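Plosness Hand Controller review: two months of puppeteering

Verdict: good, with an asterisk the size of the power supply
Reviewed by Jaruwan Mahawong

I should say at the start that I am not a patient person, and that teaching a robot by hand is a job for patient people. You move, it moves, it writes down what it did, and then you do it again until the light goes or you do. Anything that makes this less tedious gets a fair hearing from me. The Plosness is a hand controller for exactly this work. You strap it on, wiggle your thumb and two fingers, and a three-fingered gripper across the bench wiggles its own.

Setup

The box contains the controller, a wrist strap, a base station, a power supply that could hold down a tent, and a leaflet in which step 4 refers you to step 6 and step 6 refers you back. I got it talking to the arm in an afternoon. Usa Boonchu, who shares the bench with me, did hers in half that by throwing the leaflet away first.

Calibration is done by making a fist, opening it, and holding still for 10 seconds. The holding still is the hard part. If you sneeze, start again. Calibration also drifts, so you will be making fists at your bench most mornings, and people will ask if everything is all right.

Wearing it

Comfortable for an hour, tolerable for 2. The strap has three holes, and my wrist lives between the second and third. The foot pedal that starts and stops a recording is excellent, large and dull and impossible to miss, and I would like one for meetings.

My old controller, an Erham, had the record button on the thumb, where it was pressed by every single grasp. I have a folder of 500 recordings from that period, most of them lasting less than a second. I keep it for when I feel too cheerful.

How it follows

Very well on big movements. Reaching, lifting and carrying all feel natural after a morning's practice, and the lag is small enough that I stopped noticing it by the Friday of the first week. Slow movements are better still. There is a dial that scales your hand down, so a large gesture from you becomes a timid one from the gripper, and for fiddly jobs I now leave it there permanently.

What it lacks is any sense of touch. The makers offer a buzz in the fingertip when the motor load goes up, and the buzz has two settings, absent and wasp. I turned it off. You end up judging everything by eye from the wrist camera, which works until one of your own fingers gets in the way.

Soft and bendy things

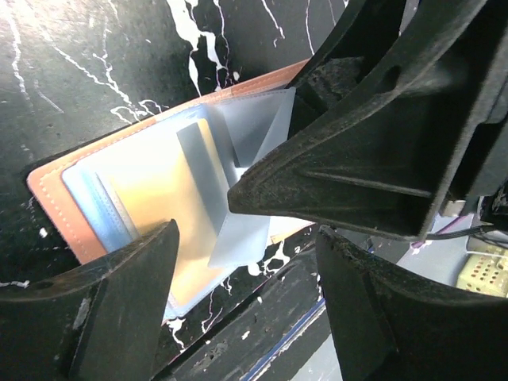
My real test for any controller is floppy objects, and blocks are no test at all, as anyone who has sat through a demo of stacked blocks will know. A block stays the shape you left it. Give me something with a hinge, a stack of layers and opinions of its own. A card holder is ideal: the leather cover minds its own business, but the clear sleeves inside bend up as soon as a fingertip gets among them, and then you have creased plastic throwing back the light while you try to work out which sleeve you are holding. The dial earned its price on this job. With the scaling right down I could ease a fingertip in by tiny amounts, and when a grasp was going wrong I could back out without taking the rest of the stack with me. On the Erham I would simply have closed my eyes and squeezed.

The software

Ninau, the recording program it comes with, is plain and mostly sound. Playback is quick, and trimming the dithering off the start of a recording takes one key. Deleting a bad take takes four clicks and a box asking if I am sure. I am always sure. Export to Bunnag format works, although file names over a certain length are quietly shortened, so label things briefly or spend an evening as I did in May.

The makers claim the finger joints are good for 1000 hours. I can't vouch for that, but nothing has come loose yet apart from the rubber foot on the base station, which now lives in a drawer.

Good: the pedal, the scaling dial, slow work in general
Bad: the buzz, the leaflet, daily fists
Buy it if: you record demonstrations most days and your gripper has three fingers. With a two-fingered one you are paying for a digit you won't use, and Usa says her spare finger gets bored.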